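Tuition deposit not returned after course was withdrawn

pluvia_k
Good evening to all. In September I accepted a place on a one-year diploma and paid a deposit of 800 pounds. Three weeks later the college wrote that the course will not run this year. They offer me a place on another course, or a "credit" for next year. I want my money back. Has anyone been in this situation?

marlow82
Read the terms you signed. If they cancelled, you should get the full amount back. Don't accept the credit in writing before you know where you stand.

pluvia_k
Thank you. I have read them two times now. Clause 8 says the deposit is "non-refundable except where the College withdraws the programme". For me this is clear, but the finance office says the programme is not withdrawn, only "deferred".
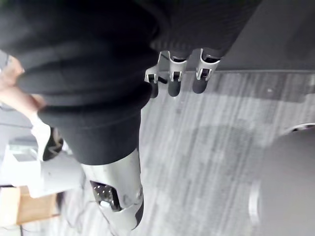 I asked them to explain the difference and I received the same email again, with a different signature. My loan application was also connected to this course, so I must now inform the lender, and I don't know which word I should use to them.

hureo
I disagree a little with marlow82. Small colleges need a minimum number of students, and a deferral is not always a trick. I took the credit in a similar case and the course did start the next year. My deposit was 1000.

marlow82
Glad it worked for you, but pluvia_k can't wait a year. A deferred course is still not the course that was sold.

hureo
That is fair. I only say that it can be worth asking before starting a fight.

gilance
Use the formal complaints procedure, not the finance office. Put the clause in your first paragraph and ask for a final decision letter. To the lender, just say the course isn't starting this year and attach the college's email.

pluvia_k
I have sent the complaint this afternoon, with clause 8 at the top. They confirmed that they received it and will reply within 3 weeks. The lender has put my application on hold without a charge. I will write here when I have the answer.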